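I broke into a sweat teaching a robot to hold a wire. Lorne Sawatzky, who runs the bench at Nordale, handed me the remote controls and said, "Go slow, then go slower." Easy for him! He's done 1227 of these runs, and each one gets saved so the arm can learn from it later.

My first seven tries were awful (sorry, Lorne). You squeeze a little and the fingers close a lot, and your own hand can't feel a thing.
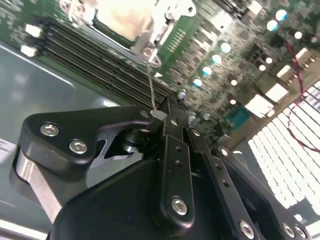
The gripper at work over a green server board, a small object in its fingertips with a thin gray wire rising from it.

By try nine I'd stopped holding my breath. Lorne kept that one, and I'm still bragging about it at home.

Comments

Yolanda Tran: My hands cramped just reading this.

Amrit Tremblay: Do the bad tries get saved too?

Contact | © 2023 Tritley | Back to top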